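Drallwood Two-Tier Counter Shelf, Black

I've had one of these next to my own stove since February and I love it! It's a plain black metal shelf, two levels, thin square tubing, and it lets me stack my dry goods up instead of out. We get them from Grenus in boxes of 13 and they go fast.

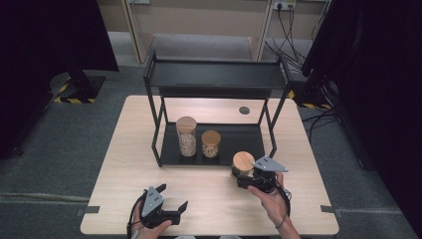
Two-tier shelf in black with wood-lid jars (jars sold separately).

I keep my jars on the bottom and my mugs up top (Fiifi at the shop does it the other way around, and we've agreed to disagree). Check your tallest jar before you order, lid included. It comes flat with 7 screws and one spare, and the little wrench is in the bag. Wipe it with a damp cloth, no scouring pads please.

Item no. 381. Ships in two days. Questions? Ask for Uzma.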